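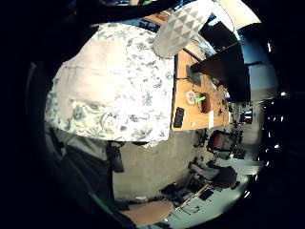

Does anyone's job go when the Skoston system comes in? Management's answer is that no positions will be cut before January, and after that it's "subject to review". I'd read the second half of that sentence twice.

I was at the Clenska briefing and took notes, so I'm sending them round for the people at the Gretusmont site who couldn't get on the call. Sorry for the length.

The pitch is that the arm takes over the sorting and folding of returned household textiles, and the desk staff move to "exception handling". I asked what an exception is. An exception is anything the arm drops, misreads or won't pick up. So we'd get the awkward ones all day long, with none of the easy ones in between that let you catch your breath. That's a different job, and the position description hasn't changed.

We were also told the system learned from 3696 recorded handlings done by our own people over the winter. Fine. They were paid their normal rate for it, and I can't find anywhere in the agreement that says what happens to those recordings afterwards. I asked for that in writing. Still waiting.

On October 8, 2022 Khurram Shaikh wrote:

> I think you're being a bit hard on it. I did 2 of
> the recording weeks and it was decent work, better
> than the folding bench. My wrists were sore by the
> end, but they're sore anyway. If the arm does the
> heavy bags I'm all for it. What worries me more is
> that the training they promised is 3 hours and a
> PDF.

Khurram, I don't doubt the weeks were decent. My trouble is that the heavy bags aren't in the plan. I went through the Lazaridis report again last night and it only covers light items, cushions and covers and shirts. The bags stay with us. If your wrists are sore now, they'll be sore next year too, and there'll be a target on the screen while you're at it.
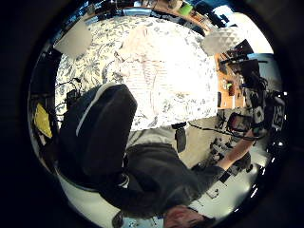

Grigoris Katsaros rang me after the briefing and said I'd left out the bit that bothered him most, that someone has to clear the thing each time it jams and the minutes for that come off your own rate. He'd timed it on the trial bench and lost 40 minutes in one shift. He also said the people setting it up were friendly and answered whatever he asked, and that he didn't blame them for any of it.

I don't either. But 40 minutes has to be on somebody's sheet, and at the moment it's on ours.

What I'd like from this list before the next meeting: your own jam times if you were on the trial, and a copy of anything you signed about the recordings. Send it to me directly if you'd prefer, and I'll take names off. I've asked for the rate question to go first on the agenda — last time it was at the bottom and we ran out of time.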